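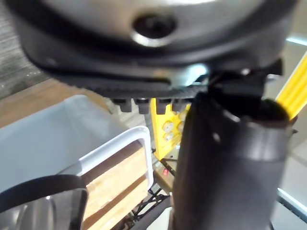 Budgeting for a Robot Arm: Common Questions

By Damián Henríquez
Wednesday, July 26, 2023
3 min read

Do I have to buy the arm and the gripper together?
No. Many suppliers quote them separately. Ask whether the mounting plate, cable and control software for the gripper are in the price. At our Durnley shop they were not, and we had to raise a second order.

Should I pay extra for a wrist camera?
If parts arrive in mixed bins, yes. If they always sit in the same fixture, you can usually wait. Check that the mount is included and that the arm can carry the camera, gripper and part together.

What gets left out of the first budget?
Bins, racks, a solid table, spare finger pads, guarding and electrical work. Training time is often missed too. Put each on its own line so it can't be cut by accident.

How many spare fingers should we order?
We order two sets with each gripper. Fingers wear faster than anything else on the arm.

How long is the lead time?
Our last order took 34 days from deposit to delivery. Setup took another four. Get the supplier's date in writing and don't book training until the shipment is confirmed.

Can we rent first?
Some dealers offer it. Our Branditz site rented for three months before buying. Ask how much of the rent counts toward the purchase price.

Who signs off on a quote?
Send it to Định Đỗ with the floor plan and a list of the parts to be handled. Include the weight of the heaviest one. Quotes without a parts list are sent back.

Does the service plan cover damage from a collision?
Usually not. Read the exclusions before you sign.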